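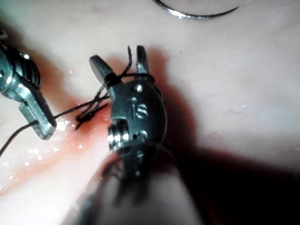
Stock control for skills centres: speaker notes

Slide 1. Title

Thank the organisers. Talk runs to the tea break, questions at the end. Handout with the item code table is at the door.

Scope: consumables only. Capital equipment has its own register and its own audit cycle, and I will not be covering either.

Slide 2. Where we started

The Grerneck site had one storeroom, two ordering accounts and a spreadsheet that four people could edit. The item list had 657 lines. Many were duplicates of the same product under a different description. Black braided thread was listed under B, S and T, and once under "misc theatre".

Three effects on the budget:
Stock was reordered while the same stock sat on another shelf.
Expired boxes were counted as available.
Course fees were set from the catalogue price, with no allowance for waste.

Say clearly that the old list was built up over many years by people doing other jobs. Do not dwell on it.

Slide 3. What counts as one item

This took longer than any other part. A needle and its thread come as one packet and are issued as one packet, so they are one item. A practice pad is one item even when both faces can be cut. A box is never an item. Boxes change size when a supplier changes its packaging, and every count taken in boxes is then wrong.

Rule used at Grerneck: the item is the smallest thing a learner can be handed.

Exceptions – gloves and gauze. Count by box, accept the error.
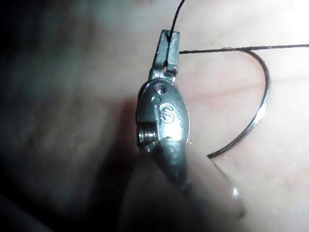

Item codes come next. Codes carry a category, a size and a check digit, and nothing else. Leave the supplier out of the code. We moved most of our pads from Negri to Fandlow in March, and any code with the supplier in it would have had to be reissued, along with the shelf labels and the course kit lists.

Slide 4. Reorder points

Show the formula and leave it up.

Reorder point = (use per week x lead time in weeks) + safety stock

Use per week is taken from the course calendar. Past orders are a poor guide, as they include every panic order and every end-of-year spend. Lead time is taken from delivery dockets. The quoted lead time goes in a separate column for comparison.

Worked example, suture packets: use per week is 100, lead time is four weeks, safety stock is 600. Reorder point is 1,000 packets.

Point at the safety stock figure. It is large because teaching demand is lumpy. A quiet fortnight followed by a full basic wound closure course will empty a shelf that looked well stocked on paper. Sites with steady weekly teaching can hold far less.
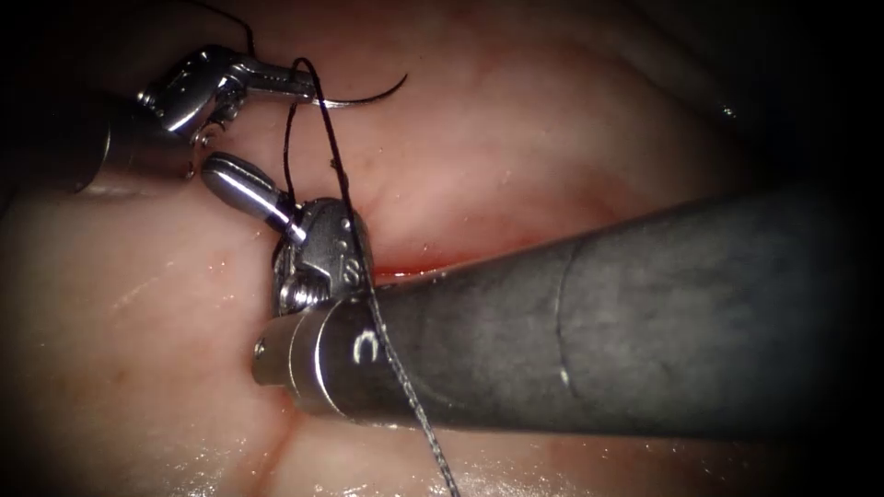 Curved needle and black braided thread over pink tissue.

Slide 5. Cost per learner

Most centres can give a cost per course. Few can give a cost per learner, and the second figure is the one needed when a class size changes.

Split the kit list into two columns. Column A is used per learner (packets, pads, blades). Column B is used per session regardless of numbers (drapes for the demonstration bench, sharps containers, cleaning product). Going from 8 to 12 learners raises column A by half. Column B does not move.

Add waste to column A only. We started with a flat allowance and replaced it with measured waste after two terms. Beginners drop, bend and tangle more than we had allowed for. Senior groups open packets to compare them and then do not use them, so their waste was not much lower.

Slide 6. Pads

Pads are the dearest line in column A and the one most often argued over. Teaching staff want a fresh pad for each learner. Finance would like pads shared. The agreed position is one pad per learner per session, with the used pad kept for knot practice if the surface will still hold a stitch. 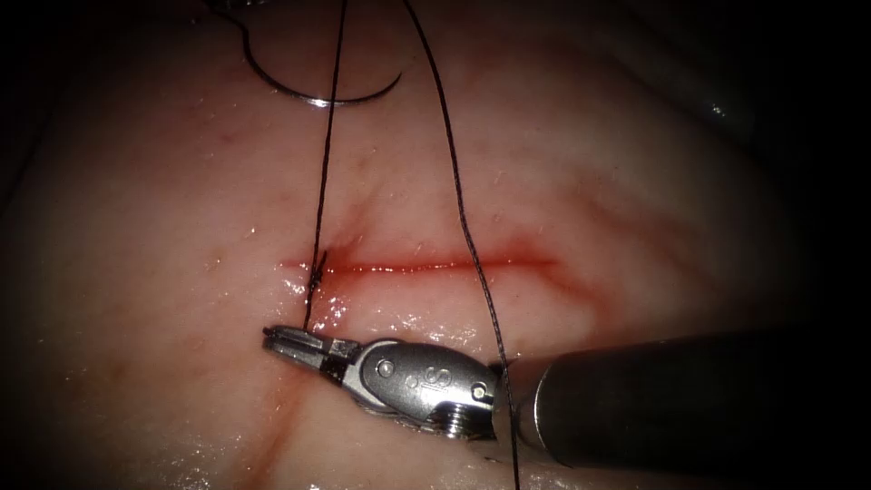
Straight incision in a pale pad, curved needle above.

Grade pads at the end of each session, while the instructor is still in the room. Grades are A (reissue), B (knot practice only) and C (bin). Write the grade on the bag. A pad with no grade is treated as C.

Storage conditions vary by product, so follow the label. Keep pads flat, out of direct light, with the oldest batch at the front. Stacking height matters more than we had expected – the lower pads in a tall stack took a set and would not sit flat on the bench.

Slide 7. Software

We use Skatine for the item register and the weekly count. It prints shelf labels and it exports to a plain file, and those were the two requirements. I am not recommending it over other products. A well-kept spreadsheet with one editor will do the same job for a small centre.

Whatever is used, lock the description field. If staff can retype a description at the point of entry, the duplicates come back.

Slide 8. Weekly count

Count one category per week on rotation. Count before the first session, door shut, no issuing. Record the number found, and only then look at the number expected. Differences go in the log with a reason code. "Unknown" is a permitted code and should be used.

If short of time, skip slide 9 and go to the reason code table in the handout.

Slide 9. Expired stock

Expired sterile packets go to a marked bin and are coded to training use. They must not travel back to clinical areas. Check this with your own site policy before copying it, as some hospitals do not allow it at all.

Questions.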